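Search the archive
Search
Advanced search

[grendadeo-tables] Re: Trays, again
Posted by Rohani Pasaribu, February, 4.40 pm

Masaru Oshima wrote:

> I've now carried tea upstairs on a tray every day for a month and
> I'd like to register a complaint against the entire category. The
> small ones don't take a pot and a plate. The big ones don't go round
> the bend in my stairs. The Besard one weighs 900 grams before you've
> put so much as a biscuit on it. Does anybody on this list own a tray
> they like? And does the wood pattern have to be so loud?
>
> Masaru

Masaru,

I do own one I like, and I'm prepared to be mocked for it.

Mine came from Saliba, the shop behind the bus station that sells mops and wedding china off the same shelf. I put it on the kitchen scales after reading your message (you see what you've reduced me to) and it comes to 800 grams, so you may say I've no business sneering at the Besard. But the weight is spread out, and it doesn't dip in the middle when the pot goes on.

As for loud, I'm afraid it is very loud. Great long ovals of grain running corner to corner, as if someone had asked a child to draw a plank and then told them they were doing well. I've grown fond of it. Crumbs vanish into it completely, and at my age that counts as a feature.
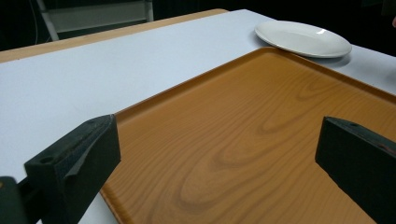 The rim matters far more than the pattern, to my mind. A low one lets you slide a plate off sideways without lifting it over a wall, and it will still stop a teaspoon. My sister's Plidau tray has sides you could keep goldfish behind. Very handsome. You have to reach down into it for your toast.

Rounded corners, too. I had a square-cornered one for years and it took a piece out of every door frame between the kitchen and the back bedroom. The paint has been touched up in what I was assured was the same white.

On the stairs I can't help much. I go up with the short end first and the pot nearest my chest, and I don't answer anyone who speaks to me. Plates I take separately if there are more than two. A plain round one with a shallow middle slides about less than you'd fear, but I have known one set off on its own at the turn.

What I won't do is put a cloth on it. Several people here swear by a cloth. I've washed enough cloths.

If you want to try mine before buying, come round any afternoon after four. You can carry it up and down as often as you like, and you might bring the ironing with you on one of the trips.

Rohani

Comments (3)

teapot_lid
Mine goes up the stairs empty and I send the mugs up with my son. Hasn't failed yet, apart from the carpet.

Greta in the flat
I am one of the cloth people and I feel I've been described.

M. Oshima
Measured the bend. It's 24 inches at the tight part. Please can you measure yours the short way, handles or no handles. I am not doing the ironing.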